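Stoveo 编辑部选题与试用例会纪要

日期:2025年7月21日
地点:Carholm 工作间,长桌那一间
出席:家居组、宠物组、读者来信组全体,图文排版同事,Appiah 布料铺来的一位客人(旁听议题三,后来忍不住参加了整场)
缺席:视频组(外出)
记录:读者来信组
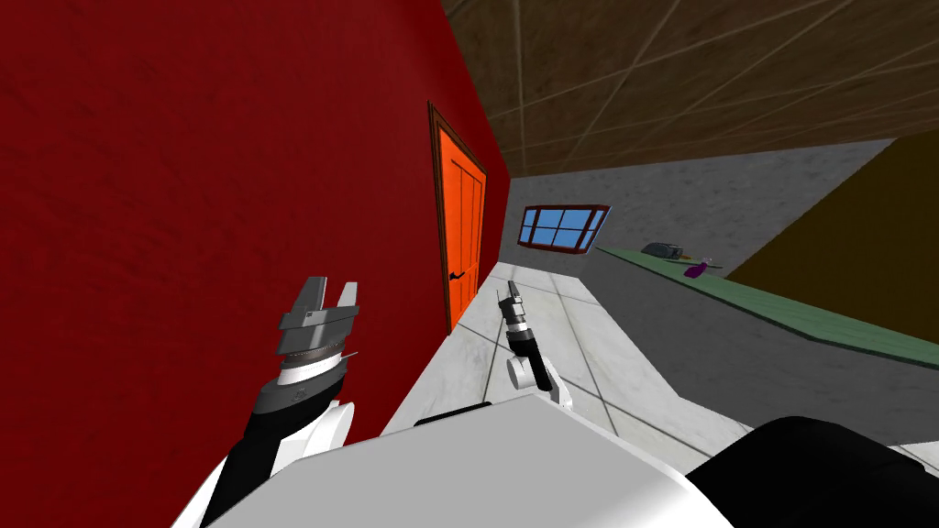
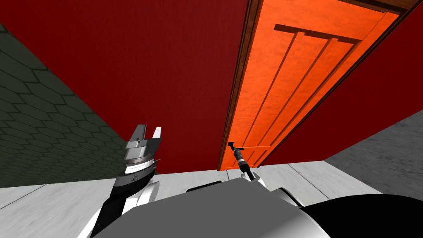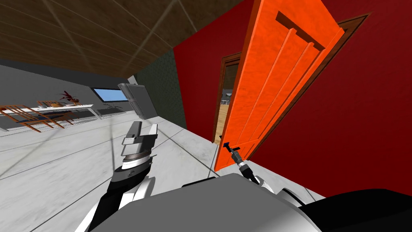
议题一 上次纪要的确认与遗留事项

上次纪要通过,改了一处:沙发罩那篇里写的“可机洗”应为“外层可机洗,内芯手洗”。读者来信组提醒,已经有读者照旧版把内芯塞进洗衣机了,出来以后棉絮结成一个个小疙瘩。已私下回信道歉,并寄去了拆开重新铺棉的步骤图。对方回信说铺完比原来还蓬,大家听了都很高兴。更正说明挂在文章最上面,字号跟正文一样,不要缩小。

猫抓板横评的遗留数据已补齐,排版同事本周合稿。

“玄关放什么”那一篇继续延后,等秋天的鞋柜样品到了再说。

议题二 读者问卷:客厅地毯与宠物

这次问卷的结果太好看了,会上光是念留言就念了好久,以下只记要点。

共收回有效问卷3,012份。其中697位读者在最后那个空白框里写了字,有人写了一行,有人写了整整一篇。空白框原本设了700字上限,好几位读者写满以后又另外发邮件把剩下的补上。读者来信组建议下次把上限取消,全体同意。

读者最关心的事,按留言里出现的频繁程度排下来:第一是毛,第二是味道,第三是“地毯买回来它不肯踩”。第三项出乎大家意料。宠物组说其实很常见,有些猫对新地毯的气味和脚感非常警惕,会贴着墙根绕一大圈去喝水。有一位读者的猫绕了整个春天,直到家里来客人,把一件旧毛衣落在地毯上,猫才肯上去,之后再也没下来过。

宠物组当场提议把这条做成一篇单独的文章,题目暂定“它不肯踩的那块地毯”。内容包括:新毯子先卷着放在屋角几天,让气味散掉一些;铺开时先铺半幅;把猫狗平常睡的小毯子或者主人穿过的旧衣服压在上面;零食撒在边缘,慢慢往中间挪。不要抱起来硬放上去。大家都觉得这篇会很受欢迎,排进下一期。

关于毛,留言里的土办法多得惊人,而且不少真的好用。会上逐条讨论:

橡胶手套。戴上以后沿一个方向捋,毛会成团滚起来。家居组试过,短绒毯效果很好,长绒毯一般。

窗户刮水器。橡胶条那一边贴着地毯往自己身前拉。家居组说这是今年最让人上瘾的一件事,明明刚用吸尘器吸过,一刮又是一大卷。圈绒地毯要轻,拉得太狠会勾出线圈。

小苏打。很多人写“撒上去放一晚再吸”。宠物组要求文章里写清楚:家里有会舔地毯的狗,或者有爱在上面打滚的猫,人必须能把房门关上,吸干净了再让它们进去。读者来信组补充,有些吸尘器的说明书写明不能吸细粉,也要提一句。

不干胶滚筒。方便,可是耗得快。Appiah 的客人说,布面的静电刷可以替代一部分,清理起来也只要反方向擦一下。会后她要寄一把过来给我们试。

家居组另外提出,吸地毯的方向值得单独画一张示意图:先顺着绒吸一遍,再横着吸一遍,最后逆着绒慢慢吸。很多读者写“吸不干净”,细看描述都是走得太快。排版同事愿意画,大家鼓掌。

关于味道,讨论时间最长。意见有分歧,照录如下。

宠物组认为,只要是尿渍,第一步永远是吸干,旧毛巾压上去,人站上去踩,换一条再踩,直到毛巾上没有明显的湿印。接下来用冷水,少量,继续吸。不用热水,也不用蒸汽机,热度容易把味道和颜色一起留在纤维里。

家居组同意前半段,但对酶类清洁剂有保留。羊毛和真丝本身是蛋白质纤维,有些产品会伤它,必须看标签,先在沙发底下那种看不见的角落试一小块。宠物组接受这个意见,文章里会把羊毛、棉、合成纤维分开写。

读者来信组问,白醋到底写不写。留言里推荐的人很多。最后定为:写,要稀释,要先试色,天然染料的毯子不用;并且注明绝对不能和含氯漂白剂放在一起用。这一句加粗,由排版同事负责。

还有一位读者问,地毯下面的防滑垫要不要一起洗。全场沉默了一下,然后大家纷纷承认自己从来没洗过。家居组领了这个题目,说这周就回家把自己的翻出来看看。

决定:地毯专题分三篇发,依次为“毛”“味道”“它不肯踩的那块地毯”。每篇文末附上读者原话,发之前逐一征得同意。

议题三 Stirneris 可拆洗地毯试用

Stirneris 寄来的样毯已经在工作间铺了一段时间,上层薄毯靠底垫的绒面固定,可以单独掀起来洗。家居组汇报试用情况。

优点:上层真的很轻,一个人就能卷起来抱走。普通家用洗衣机洗小号没有问题,晾在浴室的横杆上,第二天早晨已经可以铺回去。花色也好,那款燕麦色底、带锈红细格的,谁路过都要夸一句。

缺点:重新铺平比宣传册上写的要费事。先对齐一个角,再对齐另一个角,然后发现中间鼓起一条。家居组摸索出的办法是把上层先反着卷成筒,从短边开始往前滚着贴,一边滚一边用手掌往两侧抹。这样顺利得多,做成短视频一定好看。

大号的问题比较实际。家里的洗衣机装不下,读者得去外面的自助洗衣店。读者来信组认为这一点必须写在文章前半部分,不能放到最后。全体同意。

脚感偏薄。宠物组说年纪大的狗趴久了会想换地方,建议在底下加一层厚垫,或者在旁边另放狗床。小猫则非常喜欢,因为爪子勾不起来。

Appiah 的客人对织物很在行,摸了样毯以后讲了一段,大家听得津津有味,记在这里:看一块毯子耐不耐猫抓,先找有没有连续的线圈。线圈越大越高,爪子越容易进去。割绒、平织、密实的短绒都比较省心。颜色方面,与其挑跟地板一样的,不如挑跟自家宠物毛色接近的,打扫的间隔会让人轻松许多。杂色、混纺、略带斑点的纱线最能藏毛。她说自己店里的布头常有人带着一撮猫毛来配颜色,这件事立刻被我们记下来当选题。

读者试用名额定为70个,由读者来信组从问卷里愿意参加的人中抽取。抽取时照顾到不同的住法:有地暖的、铺瓷砖的、铺木地板的,单猫、多猫、大狗、兔子。对,兔子!留言里养兔子的读者一直说我们忘了他们,这次一定要补上。宠物组提醒,兔子会啃边,啃下来的线吞进去很危险,兔子家庭的试用要求另写一页,没有人看着的时候毯子收起来。

试用反馈表不要做得太长。家居组拿出的初稿有点吓人,连“您对毯角的情绪”都有一栏。删到一页以内,保留:洗过几回、洗后有没有变形、有没有掉色、边有没有卷、宠物愿不愿意上去、愿不愿意自己花钱买。最后一题大家一致认为最有用。

文章里照例注明样毯由厂家提供,厂家不看稿、不改稿。试用结束后样毯归读者所有。

议题四 沙发:要不要让它们上来

这个议题本来只打算用几分钟,结果成了全场最热闹的一段。

起因是问卷里有一题问“家里谁有权坐沙发”,答案五花八门。有的家庭规定狗可以坐左边,有的规定人在的时候可以、人不在的时候不可以(宠物组说这种规矩狗很难明白),有的干脆写“我坐地上”。

家居组想写一篇“选一张能跟宠物共用的沙发”,提纲如下:

面料。紧密平织、超细绒类的面料好清理,毛多半浮在表面。粗花呢和大颗粒的圈圈纱好看,但猫看见也觉得好看。真皮容易擦,抓痕也明显,喜欢旧皮子味道的人可以接受,不喜欢的人会很心疼。

结构。坐垫缝隙越少,掏饼干渣的时间越短。沙发脚的高度要么足够让吸尘器进去,要么干脆贴地,最烦人的是中间那种刚好进得去玩具、进不去手的高度。

罩子。拆得下来只是第一步,装得回去才算数。会上几乎每个人都讲了自己跟沙发罩搏斗的经历。结论是洗完在还略带一点潮气的时候套上去最容易展平,套好以后让它通风晾透再坐。缩水风险高的棉麻一律冷水洗,不烘干。

宠物组提出,文章语气要照顾到不让宠物上沙发的读者,他们也很爱自己的动物,只是想留一块没有毛的地方。完全赞成。可以写如何在沙发旁边安排一个同样舒服、同样能看见全家人的位置:垫子要够厚,靠着墙或者靠着沙发侧面,避开空调直吹,最好放一件有主人气味的东西。一开始多在那里给零食,多夸它。规矩全家统一,不能一个人允许一个人不允许。

读者来信组念了一封信,写信的读者为家里的老狗做了一个小台阶,从地毯到沙发,用旧杂志捆紧包上防滑布。狗第一天不理,第二天拿它当枕头。大家笑了很久。宠物组认真补充,台阶要宽、要矮、表面不能滑,踩上去不能晃,先在平地上让它踩熟。这封信想发在来信栏,已去信询问。

决定:沙发一文由家居组主写,宠物组写侧栏。交稿时间跟地毯第二篇错开。

议题五 “一撮猫毛配布料”小栏目

由 Appiah 的客人刚才那段话引出来的临时议题,加在这里。

想法很简单:读者把自家宠物的毛(梳下来的,不要剪)放在白纸上拍照寄来,由布料铺从现有布料里挑出最相近的几种,告诉读者适合做靠垫、盖毯还是沙发搭巾。文字很短,图要清楚。拍照的光线请读者选白天靠窗的位置,不开灯,不开滤镜。

Appiah 方面很愿意参加,条件只有一个,希望栏目里也写一点关于布头再利用的内容。我们求之不得。第一期的布头题目当场就定了:给猫缝一块可以整块丢进洗衣机的方垫。里面填旧T恤剪成的条,外面用两层布,收口缝密一点,不用纽扣,不用流苏,不留长线头。

排版同事关心版面,提出用一排小方格,左边毛色右边布样,底下一行宠物的名字和年龄。宠物的名字读者一般都愿意公开,主人的名字一律不登。

读者来信组担心收到实物,万一真有人寄一整包毛来怎么办。讨论结果:只收照片,并在征集里写明白。(家居组小声表示,自己家的可以带来当面配。批准。)

议题六 洗宠物用品的那台洗衣机

宠物组提出的长期问题,读者反复来问:宠物的垫子能不能跟人的衣服一起洗,洗完机器里全是毛怎么办。

会上形成的写法:

洗之前先抖,能到室外抖最好,再用橡胶手套捋一遍。毛越少进滚筒,后面越省事。

分开洗。洗完让机器空转一次漂洗,门打开晾着。橡胶密封圈的夹缝里一定藏着毛,用湿布绕着擦一圈,第一次擦的人通常会吓一跳。

排水过滤器要定期打开看。打开之前地上铺毛巾,旁边放浅盘。读者来信组请求把“先铺毛巾”放在“打开”的前面,上次有一篇文章顺序写反了,收到的来信非常生动。

洗衣液选没有浓重香味的。狗和猫的鼻子都比我们的灵,洗得香喷喷的垫子它们可能反而不愿意睡。柔顺剂不用,垫子吸水会变差,有的动物皮肤也受不了。

烘干机能带走很多毛,前提是垫子的标签允许烘干,且中途要清一次滤网。记忆棉和发泡类的内芯不能进烘干机,平铺在通风的地方等它干透。

家居组建议附一张可以打印出来贴在洗衣机旁边的单子。通过。排版同事问能不能画一只坐在洗衣机上面的猫。通过得更快。同时必须写上一句:开机之前先看一眼滚筒里面,猫喜欢钻进去,门平时不要敞着不管。若要晾滚筒,就把洗衣间的门关好。宠物组要求这一句放在单子第一行,全体同意。前面“门打开晾着”那一条也按这个意思改写。

议题七 来信栏与评论区

最近评论区气氛很好,读者之间互相回答问题的越来越多。有一位读者问旧羊毛毯起球能不能救,底下跟了长长一串办法,从剃毛球器到细齿梳都有,还有人贴出了前后对比。读者来信组想把这一串整理成文,署“本站读者合写”,参与的每个人都去问一声愿不愿意。

也有争执。猫该不该上餐桌这个话题每隔一阵就要来一次。处理方式不变:不删观点,只删骂人的话。

有读者批评我们推荐的东西偏贵。家居组觉得批评得对。以后每篇横评至少有一样是家里现成的旧东西改的,排在跟成品一样显眼的位置。地毯那一篇里的刮水器就很合适。

还有读者请求文章提供大字版。排版同事已经做了样页,传看以后人人都说好读,连不需要的人也想用。下一期起每篇附大字版入口。

议题八 工作间杂事

样品架最下面一层请清空,旧的靠垫样品谁想带走就带走,剩下的洗净后送到镇上的动物收容所。宠物组已经问过,对方收垫子和毛巾,不收带羽绒的。

试洗用的毛巾请与擦手的毛巾分开放。已经写了纸条,纸条被风吹掉了,这次用夹子。

共用的吸尘器刷头缠满了线和毛,家居组会后用小剪刀清理,顺便拍步骤图,正好给“毛”那一篇用。

茶叶快喝完了,麦片饼干也快吃完了。采购由最后一个拿饼干的人负责,当事人已举手。

各组待办

家居组:地毯“毛”一篇初稿;Stirneris 铺毯手法短视频脚本,交给视频组;把反馈表删到一页以内;防滑垫清洗试验,带照片来。

宠物组:“味道”与“它不肯踩的那块地毯”两篇初稿;兔子家庭试用须知;沙发一文的侧栏;洗衣机单子第一行的措辞。

读者来信组:抽取试用读者并逐一写信;征求留言引用许可;问台阶那封信的作者是否愿意刊登;问卷下次取消字数上限,后台先改好。

排版同事:吸地毯方向示意图;洗衣机单子(有猫);毛色与布样的小方格版式;大字版入口。

Appiah:寄静电刷一把,缝垫子用的布头一包,再附一小段关于怎么看线圈的文字,长短随意。

下次会议

七月底之前再碰一次,具体哪一天等视频组回来再定。届时先看地毯第一篇的合稿,再看方垫的样品。请各位把自家地毯下面的防滑垫照片带来,不论什么样子都可以,互相不许笑。

纪要如有遗漏,请直接在共用文稿里补上,写明是哪一组改的。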